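Planning the Equipment for a Small Two-Arm Work Cell
Kamil Rusnák
November

1. Starting point

Our group was asked to prepare a purchase plan for a work cell in which two robot arms handle soft everyday things, mainly bags. The task was to decide what must be bought in the first round, what can wait, and what should not be bought at all. I was responsible for the grippers and for the spare parts. The total we were allowed to plan with was 3599 euros, without the arms, which the department owns already.

I first made a list of the movements a bag requires: taking hold of a strap, lifting a side, holding the body still and pulling a zip. The zip was the most useful for the planning, because the pull is small and the cloth next to it gives way. 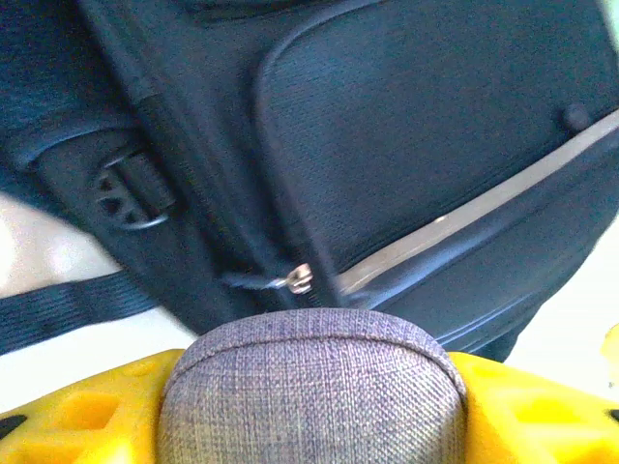
Fig. 1. Front pocket and zip pull of the navy bag, close to the yellow gripper.

We had two offers for the fingers. Dierckx sells a finished pair for 300 euros. The second way is to make the fingers ourselves and to pay only for material and for the time on the printer, which we calculated at 4 euros for each finger. The difference is large, but printed fingers wear out, and somebody has to measure and fit the new ones. I have put 90 euros in the plan for finger material - this also covers the pieces that fail during printing.

The shape of the tip matters more for our tasks than the force. A metal pull must be held between two narrow tips, while a strap can be held by almost anything. For this reason I recommend that we keep one finger shape for both arms and do not order a special tool for zips.

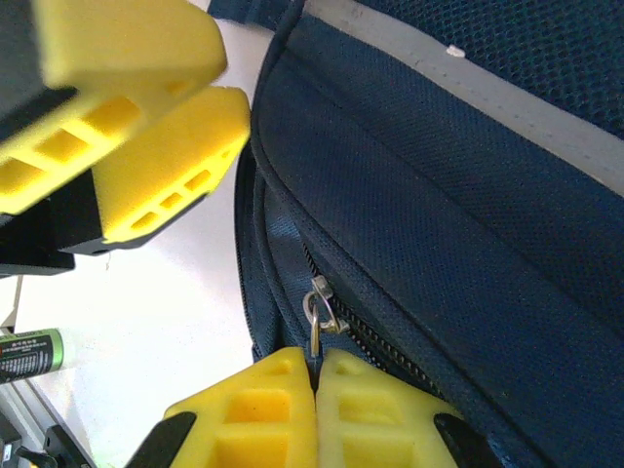
2. Table and objects

The supplier Sollov offered us a workbench with a dark rubber top. I do not recommend it in the first round. Dark cloth is difficult to separate from a dark top in the camera images, and a pale table costs us nothing if we use the one that we have. A light surface has its own problem, which is glare. We therefore kept a line for one diffuse lamp, with the price still open.

For the objects we agreed to buy as little as possible. Bags can be borrowed from students, and the more unusual items can be asked for in other departments. 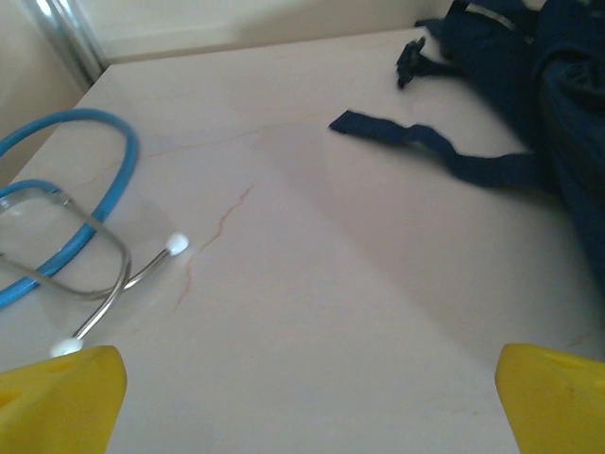
Borrowed items must be written down with the name of the owner, and they should be replaced from the budget if they are damaged. We forgot this line in our first version and our supervisor returned the plan to us.

3. Order of purchase

The finger material comes first, then the lamp, then the spare cables from Badton. The cables have the longest delivery time, so the request for a price should be sent together with the first order. The software licence from Ustorholm is moved to the second round. The free version is enough for two arms, although it does not save the settings between sessions and they must be entered again by hand.

The open points are the price of the lamp and the question who pays for transport. Badton has not answered us about the transport yet.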